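4. Setting up the grasp planner in simulation

This chapter explains how to connect the Zesora planner to the simulated arm, load a table world, and run a first pick from above. Please complete Chapter 3 (Installation) before you begin. All the steps here use only the simulator. The real arm must stay disconnected until you reach Chapter 7.

The text was checked again by Davina Chisholm on September 16, 2020 against planner build 2539. If your build number is lower, the menu names in section 4.3 can be different.

4.1 What you need

A workstation with Zesora and the Nornov simulator installed.
The world package "kitchen_table", which is in the Geddes folder of the download.
A license file for the planner. The trial license is enough for this chapter.
A mouse with a wheel. It is possible to move the view with a touchpad, but the rotation is difficult to control.

Note: Do not put the world package on a network drive. The simulator reads the mesh files many times during loading, and on a slow network it may stop with the message "mesh timeout".

4.2 Starting the two programs

The simulator and the planner are separate programs and they talk through a local port. The order of starting is important.

1. Open a terminal and start the simulator with the command nornov --world kitchen_table --paused

2. Wait until the status line says "World loaded, paused". The first start takes longer than the next ones, as the textures are being prepared.

3. Open a second terminal and start the planner with the command zesora --connect local

4. Look at the lower bar of the planner window. The word "Linked" must appear in green. If it stays gray for more than 30 seconds, close the planner (not the simulator) and repeat step 3.

5. In the simulator, press the space bar to release the pause. Objects which were placed a little above the table will now fall and settle. Wait for this to finish before you plan anything.

Caution: If you start the planner first, it will create an empty world of its own and link to that. The bar becomes green also in this case. You will see it only later, when the object list is empty.

4.3 Loading the object list

The planner does not know the objects until you import them. In this chapter we take the poses directly from the simulator. Working with estimated poses from a camera is explained in Chapter 6.

1. Choose World > Import objects > From simulator.

2. In the dialog, select "Exact poses". Leave the box "Add noise" empty for now.

3. Click Import. Each object is listed with its name, its pose and the type of its collision shape.

4. Find the entry "mug" and open its properties. Change the collision shape from "Convex" to "Decomposed".

A convex shape closes the opening of the mug as if it had a lid. The planner then believes that the fingers cannot go inside, and it rejects every grasp on the rim. The decomposed shape keeps the opening. For solid objects, such as the apple and the potato, the convex shape is good enough and is faster to check.

5. Open the entry "book" and set its role to "Obstacle, fixed". The planner will then keep its distance from the book but never try to move it.

6. Set the role of the bottle and the vase to "Obstacle, fragile". This role adds the larger safety margin from section 4.5.

7. Save the list with World > Save objects as. We recommend a new file name, so that the original list stays available.

Note: When you reset the simulator, the poses in the planner are not updated. You must import again. This is the most frequent question we receive at the support desk.

4.4 Planning a pick from above

Now you can plan the first motion. The target is the white mug, which stands near the left edge of the table, under the gripper. The pick is divided into a pre-grasp pose, a straight descent, and the closing of the fingers.

1. Select "mug" in the object list and click Generate grasps.

2. In the filter field, choose "Approach: vertical". The list becomes shorter and shows only grasps where the gripper comes straight down.

3. Sort the list by score. Click on the first entries, one after the other, and look at the preview in the 3D view. Avoid a grasp where a finger meets the loop handle. Such a grasp can have a high score, but the mug may turn when the fingers close.

4. Set the pre-grasp height to 70 mm. The height is measured from the rim of the mug to the finger tips.

5. Click Plan. The planned path is drawn as a thin line. Play it one time in the preview window with the speed slider at the lowest position.

6. Click Execute in simulator. Keep the pointer near the Stop button during the first execution.

7. When the descent is complete, press the space bar in the simulator to pause. Turn the view until you look at the arm from the side of the book, and compare the position of the fingers with the opening of the mug. 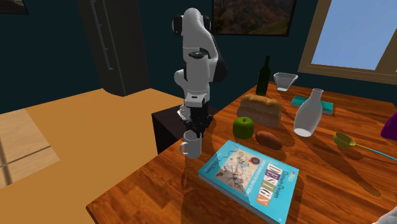

8. Zoom in on the rim and switch on View > Show contacts. Contact points are drawn as small dots. Before the fingers close there must be no contact between the gripper and the mug.

9. If dots are already visible, go back to the grasp list, choose the next entry and plan again.

10. If no dots are visible, release the pause and click Close gripper.

Note: It is difficult to judge from one view only if the fingers are inside the mug or still above it. Please use at least two directions, or read the value "Tip depth" in the panel Gripper state. A negative value means that the tips are still over the rim.

Caution: Do not use the shadows on the table to judge distances. The simulated light can be moved with View > Light, and all shadows change together with it.

4.5 Safety margins

The margins are set in Planner > Margins. The default values are chosen for an open table. When the objects stand near to each other, the default can be too large, and the planner answers "No path found" although there is enough space.

Fixed obstacles: default 20 mm. You can go down to 10 mm in the simulator.
Fragile obstacles: default 40 mm. We advise you not to reduce this value.
Table surface: default 5 mm. For low objects, for example the ladle, the fingers must come very near to the table and this value may need to be 3 mm.
Own links: this value is fixed and cannot be edited.

After every change, click Apply and plan again. Old paths are kept in the list, but they are marked with a yellow sign to show that they were made with other margins. The Execute button is still active for these paths. Please check the sign before you click.

4.6 If something does not work

"No path found": Look first if the pre-grasp pose can be reached. Right-click the grasp and choose Test reach. If the pose is red, the arm cannot get there with any joint position, and smaller margins will not help. Choose a different grasp.

"Start state in collision": The arm is touching something in the planner's world. Most often the object list is old. Import the objects again.

The arm makes a large turn before it moves down: The planner has found a valid path, but with the elbow on the other side. Switch on the option "Stay near current posture" and plan again.

The gripper stops before it reaches the mug: Check the collision shape (section 4.3, step 4). If you saved the list before changing the shape, the old shape comes back each time you load it.

The view is slow: Switch off View > Soft shadows. This has no influence on planning.

If the problem stays, choose Help > Collect logs and send the file to Adusano support, to the attention of Shona MacKinnon. Please write which world package you use and at which step the problem appears. It helps us also to receive your saved object list.

Continue with Chapter 5 to plan the lift and the placing of the mug.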